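## Collach 125 Inline Macerator

The Collach 125 is fitted upstream of the wet well to cut rags, wipes and other fibrous solids before they reach the pump impellers. It suits small municipal lift stations with a 200 mm inlet.

Cutters are hardened steel on twin shafts. If the motor overloads, the controller reverses the shafts, then restarts.
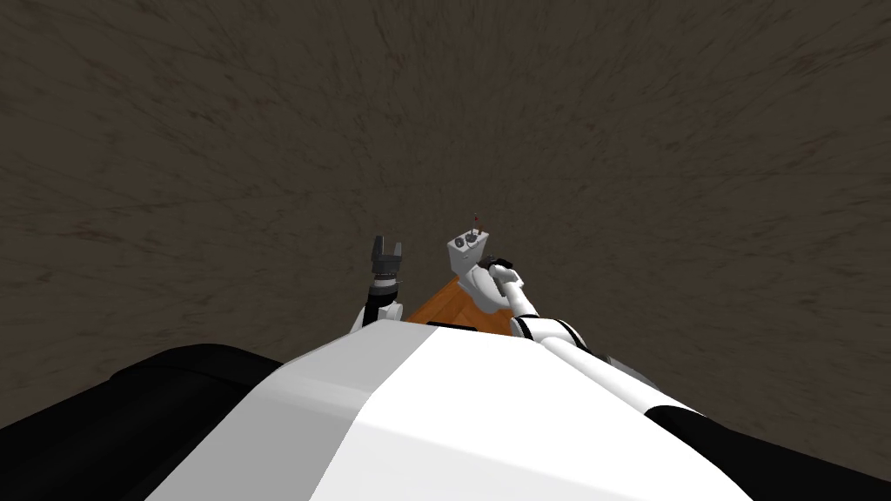

*Simulated view: white torso, dark brown ground.*

| Item | Value |
|---|---|
| Part no. | 3095 |
| Inlet bore | 200 mm |
| Mass, dry | 380 kg |
| Finish | Grey epoxy, other colours to order |

Spare cutter sets are stocked at Kurkthorpe. Isolate the supply before opening the housing.

Data sheet revised 2018-08-10.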